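GOVEO OPENS ORDERS FOR SKUSTSIDE, A PRACTICE TABLETOP FOR PEOPLE TEACHING ROBOT ARMS TO PICK THINGS UP

New simulation kit gives schools, small workshops and curious teams a place to make their mistakes before the real arm ever leaves its crate

April 2018

Goveo is very happy to share that Skustside, the tabletop simulation kit our small team has been building, testing, arguing over and rebuilding for the better part of two years, is now open for orders. If you have written to us at any point to ask when it would be ready (and a good many of you have, some more than once), thank you for your patience and your kind notes. We read them all.

Skustside is a software kit for anyone who wants to teach a robot arm to find an object on a table, take hold of it and put it somewhere else. It runs on an ordinary desktop computer with a decent graphics card. You choose an arm, choose what goes on the table, set the lighting, and begin. When an attempt goes badly you press one key and the table goes back to the way it was, and you try again with your coffee still warm.

That last part matters more than it may sound. Anyone who has worked with a real arm knows how much of the day goes into walking over to the table, picking the cup up off the floor, wiping down whatever was in it, and setting everything back where it started. We have done plenty of that ourselves, and we will go on doing it, because a real arm on a real table is still where the work ends up. We just wanted the early part to be quicker and a good deal easier on the cups.

"I started out teaching evening classes with one arm and a waiting list for it," said Lucyna Adamczyk, who leads the Skustside team at Goveo. "People would get ten minutes each and then go home. What I wanted, more than any clever feature, was for every person in the room to have a table of their own and as many tries as they liked. It took us much longer than I promised everybody it would, and I'm so pleased to finally be handing it over."

What comes with the kit

The standard edition of Skustside includes a library of 300 household and workshop objects, each with its own shape, weight and surface grip. There are foods, tools, kitchen things, packaged goods and a few awkward items that our testers asked for by name. You can bring in your own models too, and the guide walks you through that slowly, with plenty of stops along the way.

Also included are 6 ready-made arm setups with two-finger grippers, a scene builder that scatters objects at random or places them just where you want them, and a log that keeps every attempt so you can go back and see what changed between Monday's settings and today's. Well, between any two sets of settings, really. The log doesn't mind how long ago they were, and you can add your own notes to each entry, which our testers told us they had come to depend on.

Camera position is up to you. You can look straight down, from the side, or from a fixed spot above the front of the table, and you can save as many views as you need. The lighting can be soft and even for a first run, then made harder once things are going well. We suggest starting plain. A table in a single flat color and a handful of objects will teach you a surprising amount about where your grasp planning goes wrong.

Tried out by people who had real work to do

In January we sent an early copy to Sadowski, a family-run firm that packs mixed boxes of hardware and household goods to order. They had been thinking about adding an arm to one of their packing tables and weren't at all sure it would be worth the trouble. Over the trial they ran roughly 2,000 practice picks in Skustside, changing the objects and the spacing as they went.

"I'll be frank, I expected to hate it," said Remigiusz Brzozowska, who looks after the packing floor at Sadowski. "I'm not a computer person. But my niece set it up for me, and by the end of the first afternoon I was moving things about on the table and watching what the arm made of it. Soft things next to hard things, that's where we have our headaches, and I could set that up over and over. We changed the order we lay things out in because of it. We also sent Goveo a long list of complaints, and they fixed most of them."

We did fix most of them. The ones still open are listed in the release notes, along with the date we hope to have each one done. Among them are the slow loading of very large custom models and a settings window that some testers found too crowded. We found it too crowded as well, once it had been pointed out.

A typical starter table
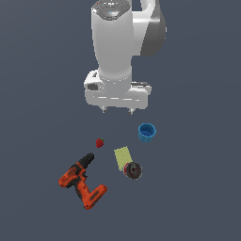 Reading time: 7 minutes

A good first table mixes sizes and shapes, and the one we like to begin with has a strawberry, a blue cup, a yellow sponge, a can with a ring pull and a cordless drill, all waiting under the open fingers of a white arm. The can sits right up against the sponge and overlaps one corner of it, so reaching for either one means thinking about its neighbor. The drill lies on its side and is far and away the biggest thing there, and the strawberry is the smallest. You're welcome to rearrange it all as you please.

Price, support and how to order

Skustside is sold as a yearly license, with a lower rate for schools, libraries and community workshops. Every license comes with access to Hitside, our online help desk and shared scene library, where customers can post the tables they have built and borrow other people's. Questions sent through Hitside are answered by the same team that wrote the software, and we do our best to answer in everyday language.

Teams who aren't sure yet can ask for a trial copy, which includes the full scene builder and a smaller set of objects. Scenes saved in the trial will open in the standard edition, so any work you put in comes along with you.

Orders, trial copies and school rates can be arranged through the Skustside page on the Goveo website. Members of the press who would like a guided session or a review license are warmly invited to write to Lucyna Adamczyk, care of the Goveo press desk.

About Goveo

Goveo makes simulation software and teaching materials for people who work with robot arms, with a special fondness for beginners. Skustside is its first tabletop kit.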